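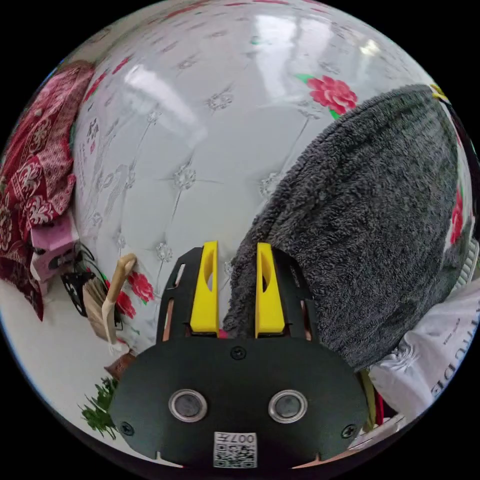 Figure 4. Grey fleece blanket with a shaggy, curly texture.

4.2 Furnishings and asking price

The second model adds furnishings to the variables used in Section 4.1. Listings were drawn from the Larton and Voddale districts, where detached houses on large lots make up most of the market. Of the 2185 listings collected, 72 were offered with furniture and soft goods included in the price. We coded a listing as furnished only if the written terms said so; wording such as "some items negotiable" was coded as unfurnished.

Furnished houses stayed on the market for a median of 70 days. The coefficient on asking price was positive but small, and it lost significance once lot size and distance to the town centre were entered. Voddale accounts for most of the remaining effect. Many of its furnished listings were holiday properties, and owners there tended to list in February, ahead of the spring season.

Removing the 30 listings handled by Eskildsen, whose agents use a standard inclusions clause, left the signs of all coefficients unchanged. Standard errors are clustered by neighbourhood.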